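Budgeting for a second pair of hand-held grippers for packing small snack packets

Posted in Equipment and Buying, September 26, 2026 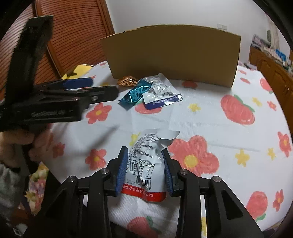 White snack packet in the jaws, three more waiting on the table.

We record hand-held gripper demonstrations for a small packing project. The end goal is an arm that picks single-serve snack packets off a table and sets them in a carton. Right now everything is done by people holding the grippers, one in each hand, and the recordings go to the group that trains the arm.

I have been asked to put together a budget for next year and it has to be in before December. I have never bought this kind of equipment. What we have was handed down to us with no invoices, so I am starting from zero.

What I have so far:

A second pair of grippers. The quote I got from Herum is 2199 for the pair, with mounts, without cameras. Shipping is extra and they would not give me a number until we confirm an address.

Replacement finger pads. Ours are the ribbed blue kind. Herum wants 109 for a pack. The quote doesn't say how many are in a pack and I have written to ask.

Storage. We fill up drives fast. I have 312 down for this but it is a guess based on what we used this summer.

The packets themselves. I put nothing down because we buy them at the grocery store, but my manager says that has to be a line too.

My questions. Is a second pair a sensible thing to ask for, or should I ask for spare parts for the pair we have and put the rest toward the arm? How often do people replace pads when the work is mostly foil and plastic film? And is there anything that always gets left out of a first budget like this? The arm is a separate request and I don't have to price it, but I would like the two to fit together.

We work on an ordinary table with a printed cloth on it. I can change that if it matters for cost.

Bogumił Duda

tallow_creek

I have done this budget three years running for a group that does small consumer goods, so I will go through your list in order and then add what is missing.

Second pair. Yes, ask for it, but write it up as a spare that also lets you run two tables. If you only say "spare" it gets cut. When a gripper breaks you are stopped until the part comes, and with some sellers that is weeks. We lost most of a month once over a pivot pin. The pin cost almost nothing. Before you pay 2199 though, ask Herum whether the new pair is the same model as yours down to the finger length and the jaw opening. If the geometry changed between versions, your new recordings will not match your old ones, and the people training the arm will have to treat them as two sets. Get that in writing. If they changed it, I would look for a used pair of the old version before buying new.

Get the camera price into the same request. "Without cameras" is a big thing to leave hanging. A pair of grippers with no way to record on them is no use to you, and going back for more money in the spring is harder than asking for it once. Same for the mounts: check that they fit the camera you use now and not only the one in the seller's catalog.

Pads. It depends much more on what edges you grip than on the material. Smooth film is easy on them. The crimped ends on snack packets are sharp and they wear the ribs down, usually in one spot, and you see it as packets turning in the jaws when you lift. We swap when that starts and don't go by the calendar. For a first year I would put down four packs, and change both pads on a gripper together. If you change one, the packet pulls to the newer side.

Keep one unused set in a bag for comparison. You stop noticing wear when you use the same pads every day.

Storage. Your 312 is low if you are adding a second pair. Take what you used in a normal month, double it for the second pair, and double it again for a backup copy. People forget the backup copy. You also want one person's hours for sorting and naming the files. Put the hours in even if it is you doing it.

Packets. Your manager is right. They get soft and creased after enough handling and then they stop behaving like new ones. A packet that has been squeezed forty times lies flat in a different way and the flap end bends over. The arm is going to meet fresh stock in the carton line, so you need to keep buying fresh ones. We buy by the case and write off a case a month. Try to get a mix, because matte film and shiny foil are different jobs for the cameras even if your hands can't tell much difference. Foil throws highlights around and a matte white packet mostly does not.

Things that were missing from my first budget:

Small hardware. Pins, screws, thread locker, a proper set of small drivers.

Lighting. Two plain lamps with diffusers. If you work by window light you will have hard shadows across the table one hour and none the next.

Table coverings. Since you asked: keep the printed cloth, it is good to have a busy background in the mix, but buy a few others in plain colors and other prints. This is the cheapest line in the whole budget and it made more difference for us than the second camera did.

Time for people. Nobody holds grippers well for a full day. We plan on short turns with a rest between, so you need more people than you would think for the same number of recordings.

Shipping and import. Don't submit without the number. Give Herum a postal code and ask for an estimate.

For fitting it together with the arm request, ask whoever is writing it which gripper will go on the end of the arm. If the fingers on the arm are different from the ones you record with, that needs sorting out before either order goes in.

Kekurier

Don't buy new. We got ours from a lab that was closing and paid a fraction of that. Also you can print pads yourself if you have a printer that takes flexible filament. They won't last as long but who cares at that price.

Bogumił Duda

Thanks. We don't have a printer. I will ask Herum about the geometry first, I would not have thought of it.

For the pads, the wear on ours is toward the tips, and one side is worse. Is that the crimped ends or is it how we hold them?

tallow_creek

Could be either. If one person does most of the recordings, have somebody else do a day and see if the wear moves. Most people pinch with the tips when they are in a hurry. Taking the packet deeper in the jaws spreads it out, but check with the training people before you change how everyone grips, as they may want it consistent with what they already have.

On printed pads, fine for practice. I would not mix them with bought ones in recordings you plan to keep. The ribs come out different and the color usually does too.

j_asby_returns

Adding one from the purchasing side, as I used to approve these.

Split it in two parts. Part one is what you need to keep doing the work you do now: pads, hardware, packets, storage at the current rate. Part two is what you need to grow: second pair, cameras, lamps, extra storage. Put a total under each. If they cut you, they will cut part two and leave you running. When it is one long list they take a percentage off the whole thing and you end up with grippers and no drives.

Get a second quote for the pair even if you know you want Herum. Jasińska carries something similar and will quote by email. Our office would not look at anything over a certain amount without two quotes, and that kept a lot of requests sitting until the next quarter.

Check how long the quote is good for. Ours were often 21 days, and if your budget is decided in December then a quote from now is dead by the time anybody signs. Ask them to hold it or to give you a new one dated closer to the decision. Add a margin on top in case the price moves. I used to see ten percent and never questioned it.

Put the packets under consumables and don't call them snacks. I sent one of those back once because I thought it was somebody's break room.

Bogumił Duda

Splitting it makes sense and I have started redoing it that way. Herum wrote back that the fingers are the same length but the mount changed, so I am getting a price on adapter plates. Still waiting on the pad count per pack.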